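Saturday, late

Back from the open day at Nair and I can't sleep, so I'm writing it down while I still have it straight. Five hours on my feet and I would have stayed for five more! I've wanted to see a robot hand work up close for years, and today I stood close enough to hear the little motors.

The big crowd was at the Fletau booth, where an arm was folding towels. It does a decent towel. Slow, and the corners drift, but I'd put it in my linen closet without a second look. Then a kid handed it a fitted sheet and everyone laughed, me included (I can't fold one either). I watched two rounds of that and wandered over to the quieter side of the hall, where Duvis had its tables.

I liked that side best. No dishes, no laundry, just flat things on a table. Cards, mostly. I know how that sounds, but think about it. Picking a card up off a smooth tabletop is a nasty little job. I do it at the shop all day long with price tags and gift cards and the postcards by the register, and I get a fingernail under the edge and never think twice. A hand without a fingernail has to slide the thing, or tip it, or pinch it from the side, and if there's another card underneath it has to know where one ends and the other begins. 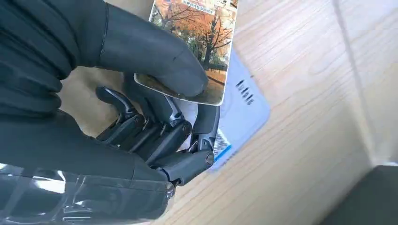 I asked the woman at the table how many tries they get through, and she said the hand had made 83 attempts since the doors opened. She didn't have the number of good ones, or didn't want to give it to me, fair enough. What got me was the thumb. I'd always figured the fingers were the hard part and the thumb just went along for the ride, but so much of this kind of work is pressing down exactly hard enough. Too light and the card skates away, too hard and you've put a bend in it. I came home and tried it at the kitchen table with my own thumb and a couple of recipe cards, and now I can't stop noticing it.

So, can they do chores yet? My answer tonight is some, in pieces, with a person nearby. I'd trust one to sort a tray of cards overnight if I could check it in the morning. I would not let one near the good glasses. Hillov had a poster about shelf stocking that I meant to go back and read, and then they were stacking the chairs and I missed it. Annoyed about that.

Things I want to look up: how it feels a card slipping, whether the covering on the thumb wears out, what one of those hands costs (more than my car, I bet).

Also need to call the shop about the Monday delivery and buy stamps. My feet hurt. I'd go again tomorrow if they were open.

2 comments
5 shares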